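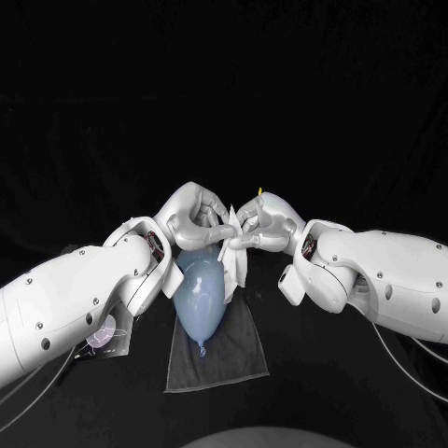 Idalina Magalhães writes that the big X-ray envelopes from her mother's place have been sitting on top of the wardrobe since February, that some of the films have stuck together, and that she would like to know what is worth keeping before she buys a box for the lot.

Keep the written reports first. They're the part a new doctor reads, and they take up hardly any room. After the reports, keep films or discs for anything that is still being followed: a nodule, a cyst, a joint that may need work, a broken bone that didn't set well. For the rest, ask the clinic how long it holds its own copies before you throw yours out. Rules differ from place to place and children's records are often held longer.

Storing films

Stand them on edge, like records. Flat stacks get heavy, and the ones at the bottom are the ones that stick. A Loveo file box on the large size takes most envelopes if you leave the lid off, or use an art folder from a stationery shop. Choose a cupboard on an inside wall. Garages, sheds and the cupboard over the hot water system are all bad spots, and so is the laundry.

Take out paper clips, rubber bands and sticky notes. Write on the envelope before the film goes back in, in pencil, with the name, the body part and the year.

If films have stuck, don't peel them. Leave them in a dry room for a few days with the envelope open and see if they let go. If they don't, and they matter, ask the clinic for a fresh copy. Hold films by the edges. Dust can be brushed off with a clean soft paintbrush, but keep water, glass cleaner and baby wipes away from them.

Discs

Copy each disc to the computer as soon as you get home. Copy the whole thing, including the folders that look like rubbish, as the viewer often needs them. Name the folder with the year first, so they sort themselves:

2017 abdomen ultrasound
2019 left knee MRI
2021 chest CT

Then make a second copy on a USB stick and put it in with the reports. Mark discs with a soft felt pen made for the job. No paper labels, they lift and jam the drive.
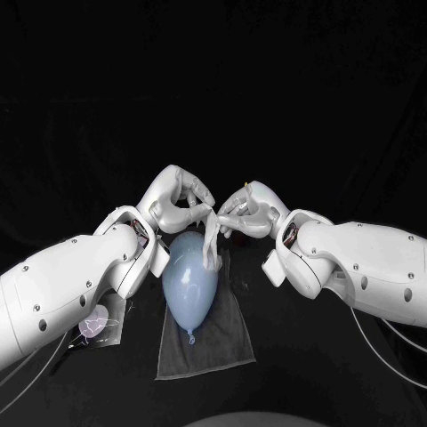
Check the copies once a year by opening one or two at random. My own check turned up 3 discs that wouldn't read at all, all from the same spindle of cheap blanks, and I had to ring Brustden Imaging for replacements. They had two of the three. Old discs can be put through a shredder that takes CDs, or scored across the shiny side and cut up with tin snips. Wear glasses for that, they splinter.

The reports folder

A plain ring binder does the job. One plastic sleeve to a report, newest at the front. On the first page put a list with the date, the scan, the clinic and the doctor who asked for it. Leave a column for anything you reacted to, such as contrast dye or the tape used on a drip. Mine has 92 sleeves in it, mostly my husband's, and the list at the front is the only page anyone asks to look at.

If two people in the house share a surname, use different coloured binders. We had a Loureiro senior and a Loureiro junior in one folder for years and the wrong knee report went off to the physio.

The night before an appointment

Put the binder by the door with the referral and health card on top. Read the prep sheet again for that particular scan, even if you had one like it last year. Fasting and drinking instructions aren't the same for all of them. If you take tablets in the morning and the sheet doesn't mention them, ring and ask.

Bring the earlier report along with the disc. Ask for both back at the desk.

Throwing out

Films shouldn't go in the recycling bin with paper. Some clinics and council depots take them for the silver. Pull the paper out first, and cut off or black out the name strip in the corner. Reports go through the shredder. The big envelopes, once empty, are handy for wrapping paper and sewing patterns.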